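Minutes - table arm build, shared workshop
August 2019
Present: Tudor Căpraru (chair), Rocío Arango (notes, sorry for the typing), three from the Flurndale evening group, names on the sheet by the kettle.
Apologies: none recieved.

## 1. Last time

July minutes agreed. One correction, the spare gears came from Casemo and not Royer. Royer only did the bearings.

Matters arising: key to the long cupboard still missing. Tudor has asked twice.

## 2. Where we are with the arm

Tudor reported. Arm back together after the wrist was stripped. Runs from the desk, not yet from the laptop. Wrist view is the wide lens and will stay the wide lens, we voted on this in July and are not doing it again.

Framing close to the fingers is poor. Anything near the lens fills most of the picture and the software then has no idea where the table is.

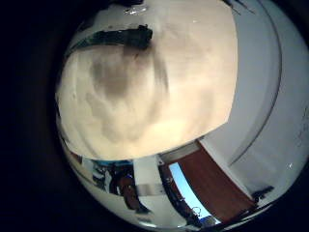
Suggestion from Flurndale: back off to a fixed height before each grab, look, then go in. Tudor says adds time, but fine for now. Rocío would prefer a second camera on a post. Cost to be looked up. No decision.

Also agreed to log every run, good or bad. Last log stopped at run 759 when the disk filled up and it wasn't noticed until the next session. Bigger disk to be bought out of the tin.

## 3. Gripper

Long item. Most of the evening went on this.

- Gear: old one was skipping under load. Tudor wants the grub screw checked at the start of every session and written down.
- Finger plate: argument over rubber facing or bare. Bare till next meeting, then try the rubber.
- Grip force set to 80 in the Binov settings page. Nobody to change this without putting it in the book. (It was changed. It was not in the book.)
- Travel limit: 2000 steps from home, was higher before. Rocío to put in a soft stop so it slows before it gets there.

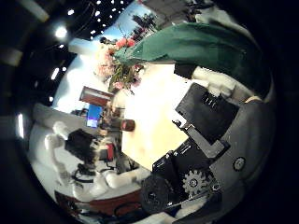

Speed was the other thing. Flurndale want it quicker for the open evening, Tudor against. Compromise, half speed with people near the table, full speed only with the barrier up and one person on the stop button. Carried, one against.

Rocío asked for the gear teeth to be brushed out weekly, there is fluff in everything in this building. Agreed. Rota to go up.

Flowers stay on the table. Raised under gripper because one of the Flurndale lot wants a go at soft stems later on. Cups first, properly, then we talk about flowers.

## 4. Cup task

Aim is the same, pick up a cup whatever way it is lying and stand it the right way up. Upright cups are easy enough. On its side is the hard one, specially when the base is facing in and the open end is off towards the table edge. Software tends to go for the middle of the cup and it rolls.

Tudor's idea is to find the base first, it has the logo on and that shows up well, then work out which way the rest of it points. Rocío has had a first go at the code. Almost 17 pages printed out, please read before next time and do not leave them in the sink again.

Table top is too bright under the ceiling lights and washes out. Try a matt cloth or turn half the lights off. Tudor to find out which switch does which.

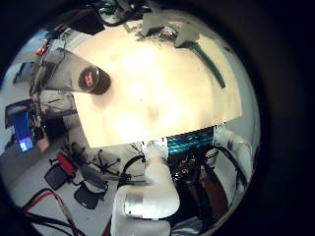
## 5. Cables and floor

Leads on the floor to be taped or put in trunking before the open evening. Flurndale have a box of trunking, will bring. Anything with a mains plug gets a label with a name on it. Unlabelled chargers go in the crate.

## 6. Actions

- Tudor: lights, cupboard key, price of a post and second camera
- Rocío: soft stop, base-finding code, rota
- Flurndale: trunking, barrier tape, return the long hex keys
- Everyone: read the printout. Write things in the book

## 7. AOB

Open evening date to be fixed by email. Biscuits low. Tudor asked that the heater is not moved agian.

Next meeting same time, same place, Rocío to chair, Tudor on notes.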